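Cabinet doors sticking after refinish - sand or wait?

nmonti
Refinished the lower cabinets with two coats of Flakberg satin over the old stain. Four of the doors now stick where they meet the face. They were fine before. The can says dry in a day but full cure takes longer. I don't want to sand into new finish if this goes away by itself. 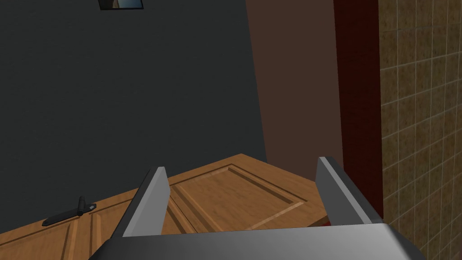

The hinges are the old ones and I put them back in the same holes. Quote for new doors from Testa was 3,730 so that is not happening.
Natalina Monti

drywall_dan
Wait. Satin stays soft for weeks if the room is cool. Put felt bumpers on the corners and leave the doors open at night.

oldgrowth40
Disagree. Two coats on both edges adds thickness and curing won't take it back off. If the gap was tight before, it's gone now. Sand the hinge side with 220 and touch it up.

drywall_dan
She did it in October with the heat barely on. Sanding gummy finish just clogs the paper. I've wrecked a door doing that.

oldgrowth40
Fine, wait for it to harden, then sand. It will still need it.

nmonti
I can wait. The bumpers I have are Celtari, the clear ones.

kpruett
Clear ones can leave a mark on fresh finish. I use plain felt. Also check the hinge screws - mine had backed out and I blamed the varnish for a month.

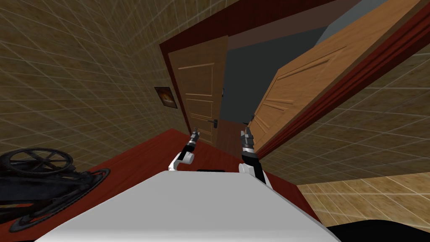 How long should the doors stay off heavy use after the last coat?
Give it a month in a cool house, and don't wipe them down with any cleaner until then.

oldgrowth40
A month is fair. I'd still have the sandpaper ready.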